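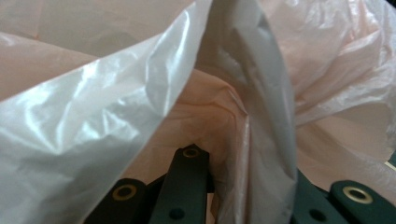
*4 min read*

**Plastic bag drop-off days are back at Mamivard, and there's a pink bin this time**

If you have a drawer, a closet or (like me) an entire corner of the pantry stuffed with bags inside bags inside bags, good news! The Mamivard community hall is taking them again, starting this week, and the whole thing has grown quite a bit from the two folding tables it started out with in January.

July 26, 2021

The drop-off runs out of the side room on the parking lot end of the building. It takes clean film plastic, meaning the soft crinkly stuff that the curbside trucks won't touch: shopping bags, bread bags, mattress covers, the big white sheets that furniture comes wrapped in, trash bag liners that were never used for trash. White goes in one bin, colored in another, and pink has a bin to itself this summer. The reason is Zusus, the bakery on the corner, which switched to pink bags and has apparently supplied half the kitchens in town with them.

"I opened the door the first morning and it was pink up to my elbows," said Ghislain Robichaud, who runs the sorting. "I loved it. My wife says I talk about it too much."

The January round brought in 200 tied bundles. A bundle is one large bag stuffed with smaller ones, squeezed down as flat as you can get it and knotted at the top, and people got very good at the squeezing part. Some households sent in one bundle and some sent in a whole trunk load. One family on the lake road brought 36, all of them from a garage that had been waiting for a reason to be cleared out. They got a round of applause in the parking lot and went home with a coffee cake.

All of it goes to Fendico, which bales the film and passes it along to be made into plastic lumber. The first thing to come back was a bench, and it's already sitting by the hall's front steps. It's gray, it's heavy, and it's surprisingly comfortable. A second bench is on order for the ball field, and there's talk of a planter box if this round goes as well as the last one did.

**How to get your bags ready**

The sorting crew asks for a few things, and they're easy ones.

- Shake out crumbs and receipts. Receipts are the big one. Check the bottoms of the bags, where they like to hide in the folds.
- Everything has to be dry. Hang damp bags over a chair or a shower rod overnight.
- Pull off paper labels and any tape. On big sheets of wrap, just snip the taped corner off and toss it.
- Keep white and colored apart if you can. If you can't, bring them mixed and somebody will sort them with you.
- No food wrap, no chip bags, no bubble mailers with paper on the outside.

If you've never made a bundle before, Valentin Le Goff will be showing his method at the front table, and it's worth seeing. He opens the biggest bag wide, folds the rim down into a cuff, and then pushes the others in by the handful, pressing down into the middle so that the air comes up the sides. He fits more into one bag than I would have believed. I tried it at home on Saturday and got my entire pantry corner into two bundles, and I was so pleased with myself that I went looking for more.

Thin bags are the hard ones, by the way. They puff back up the second you let go, and they cling to your sleeves. Valentin rolls those before they go in, starting from the closed end, and it helps a lot.

**New this time**

Besides the pink bin, there's now a swap shelf just inside the door for bags that still have plenty of life in them. Sturdy ones with handles go there, and you're welcome to take as many as you like. The food pantry uses them for its deliveries and has asked for the larger sizes in particular, so if you have good ones, please put those on the shelf and not in the bins.

There's also a scale! Mutiso, the hardware store, has lent one for the summer, and each bundle gets weighed as it comes in. The running total will be chalked up on the board by the entrance. The goal for this round is 1687 pounds, which sounds like an oddly exact number until you learn that it's what Fendico says the ball field bench and the planter will take together. Kids can guess the weight of a bundle before it goes on the scale, and the closest guess of the day wins a cinnamon roll from Zusus.

**When and where**

The side room is open weekday mornings from 9 to noon through the end of the week, and then on Saturday from 9 until 3. Park in the lot and come in by the blue door. If you can't manage the steps, honk twice and someone will come out to the car. Bundles left outside overnight tend to blow into the neighbors' hedge, so please hold on to yours until the door is open.

The crew could also use a few more hands on Saturday afternoon, when the bins get emptied and everything is packed down for the truck. The work takes an hour or two, it's noisy in a pleasant rustling sort of way, and there will be lemonade. They have room for 20 people. Put your name on the sheet at the front table or call the hall's front desk.

Gloves are provided, but bring your own scissors if you have a pair you like.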